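Journal > House and Home > May

Slept badly and got up at 5:30. Rewrote the kitchen list before anyone could ask me what was on it. We have 39 days before the lease on the apartment is up, and the house on Malik Road still has no stove, no decision about the floor, and a back door that opens only if you lift it by the handle.

Spent the first part of the morning on the phone with Haseck about the cabinets. They had us down for the wrong hinge side on the tall one. The woman I spoke to was polite and fixed it while I waited, but it moves the delivery to the end of the month. I wrote her name on the back of the gas bill and then mailed the gas bill.

Anoma Liyanage came by at ten with the swatches. She did her sister's kitchen two years ago and has kept every receipt in a shoebox, which she brought. We sat on the paint cans and went through it. Her sister paid more for the plumber than for the sink, the faucet and the counter put together. I found this oddly calming. Our own plumber's estimate has been on the refrigerator for a week and I had been walking around it. 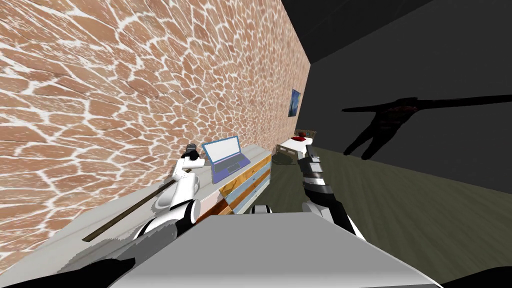 The question of stone took up most of lunch. My husband wants stone on one wall because his grandmother's house had it, and I have said no three times. My objection is the cleaning. I grew up wiping grease out of mortar with a toothbrush and I don't intend to do it again at 57. But I will admit that salmon pink with wide cream lines between the pieces is warmer than I expected, and the dark gray wall across from it keeps it from looking like a pizza place. I would never have put those two together. Anoma thinks the gray would show every fingerprint. She is probably right, and I told my husband so when he called, and he said he would wash the wall himself. I asked him when he had last washed a wall.

Had a cheese sandwich standing up. The bread is from the new bakery and it's too sour for cheese.

In the afternoon I drove to Modetti to look at flooring. They have moved everything around again, and the cork is now behind the bathtubs. I stood on the cork in my socks for a while. It's nice underfoot, but the man said to keep a rug by the sink, and if I have to cover it I don't see the point of buying it. The sheet flooring is cheaper and comes in a gray I could live with. He gave me two samples and I left them on the roof of the car. One was still there when I got home.

We said at the start that we would hold back $4000 for things going wrong. The door will take some of that, and the wiring over the stove will take more. The electrician opened the wall last week and found a splice wrapped in cloth tape. He took a picture of it to show his son, who is learning the trade. I haven't told my mother about the splice and won't until it's gone.

Stopped at the old apartment to water the tomatoes. The seedlings have outgrown the egg cartons and I have no place to put them yet. The yard at the house is all gravel and roots. I moved six of them into yogurt tubs and gave the rest to the woman downstairs.

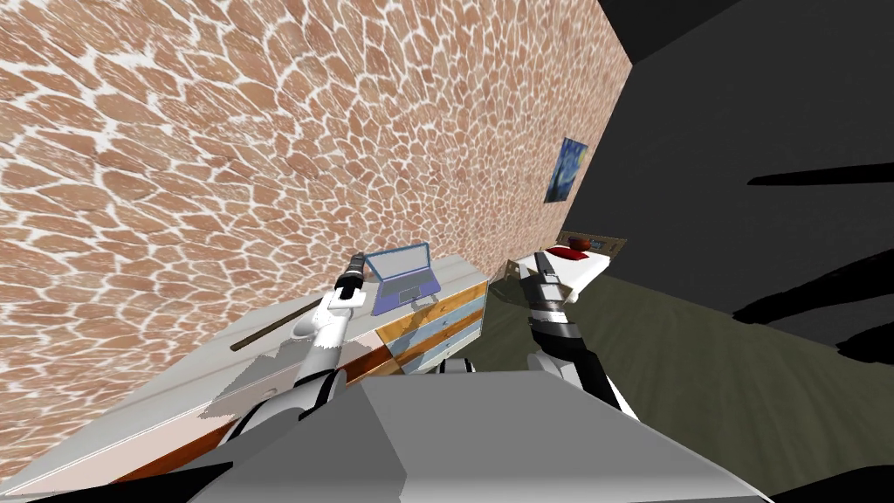

Word count: 857 | Filed under: Kitchen, Walls

Vasanthi Ekanayake called after supper. She had heard about the stone from Anoma, so that took less than a day. Her advice was to hang one small thing on it and leave the rest bare, and I think she has a point. A little blue painting looks very blue against all that terracotta. Ours would have to be the harbor print from the hall, the one with the water stain, or else we buy something. I don't want to buy something. She also asked if we were keeping the white counter idea and I said yes, that one is settled, please don't reopen it.

Then she talked for half an hour about her knee. The surgeon wants to wait until fall. She wants it done now so she can walk at her niece's wedding, and the surgeon's office keeps calling back when she's at work. I offered to drive her to the next appointment. It will mean moving the Testemico people, who are supposed to measure for the sink, but they have moved us twice so I don't feel bad about it.

My husband got home at eight with the wrong screws. We ate soup. He got out the graph paper and drew the stone wall going only as far as the window, stopping there, with plain paint after that. It's a better idea than the whole wall. I said I would think about it and he took that as a yes, and wrote it on the list in pen.

Tomorrow: call the plumber, find the other floor sample, return the screws, buy potting soil.

Shares: 3 | Comments (3)

Maureen T.
Seal the grout twice before you cook anything. We did ours once and regretted it by Christmas.

dk_overbrook
We have cork in the kitchen and never bothered with a rug. It has a couple of dents by the stove and that's all.

Pilar
Did you find the other sample? I left a whole cake on the car once. Hope your friend gets her knee done in time.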